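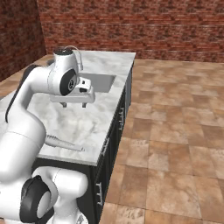 Simulated cell: arm over the marble worktop, gripper open, serrated knife near the front edge.

Cliltside Shared Workshop
Pre-run safety checklist, arm build
Inspector: Verna Quintanilla
Builder: Karim Nseir

1. Worktop collision model loaded — Pass.
2. Gripper fingers open and empty at start — Pass.
3. Sink and tap set as a keep-out area — Fail. Tap omitted; to be added before the next run.
4. Blades entered as hazards — Pass, with comment. Each knife must have its own grasp limit.

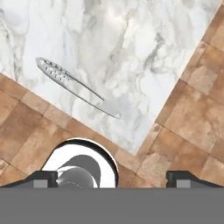 The limit shall apply to the blade and the handle alike. No real blade is to be used on the bench until item 3 is closed and R. Casado has signed.

Re-inspection: January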